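Home | Reviews | Forum | Festivals | Log in

Forum > World Cinema > "Clasell" - am I the only one unmoved?

I saw Clasell at the weekend after reading so much praise for it, and I don't get it. Two brothers run their dead father's restaurant, they don't talk, it rains. After 12 minutes of the older one staring out of a window I was supposed to feel his grief. I felt my knees.

The critics keep saying "restrained." Restrained compared to what? A film has to have something to hold back first.
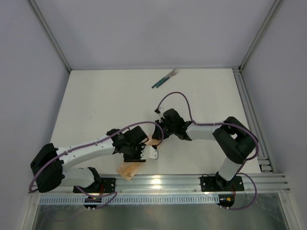
Posted by Ronaldo Furtado, Wed 22 January

Adding to my own post before the replies come in: yes, I liked Pritau, the director's first one. That was slow too, but the daughter wanted something and you could tell what it was. I couldn't name one thing anybody in Clasell wants.

matinee_only
The younger brother wants to sell. It's in the phone call near the start.

Ronaldo Furtado
One phone call, and then it's dropped for an hour. I'd call that forgetting.

tallgrass
I don't buy that it's dropped. Every time he sets up for dinner he's doing it worse than the time before. By the end he doesn't bother with the glasses. I thought that was the best thing in it.

matinee_only
Maybe, or maybe the continuity was sloppy. People give this director a lot of credit for stuff that could be an accident.
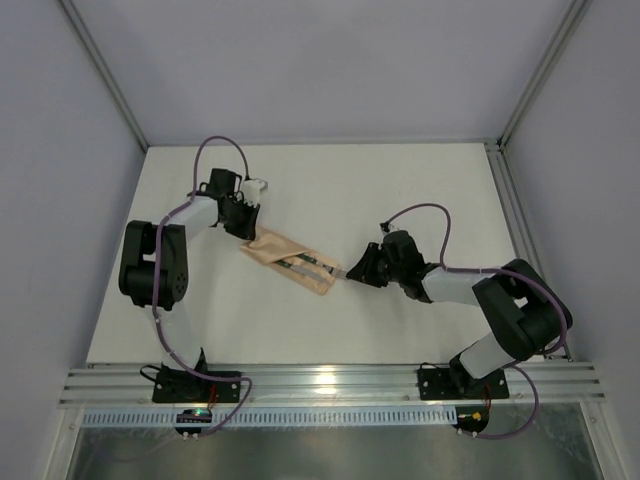 Iestyn Jenkins

I've seen it twice and I'm closer to Ronaldo, though I'd blame the music. There are 6 songs by that Derodier group and every one tells you how sad you are. Turn those off and the kitchen argument might work. As it is, I don't trust a quiet movie that needs this much cello.

tallgrass
The kitchen argument has no music in it.

Iestyn Jenkins
It has music right up to the door and starts again when he leaves. Same difference.

Ronaldo Furtado
Has anyone seen the longer cut? A guy on another board swears it fixes the ending. I have my doubts about any fix that involves more of it.

matinee_only
Not me. I'll wait until it's streaming.

Recent threads
Uçar: is the last shot a dream?
Pritau, five years later
Subtitles too small or am I old
Best movies set in one room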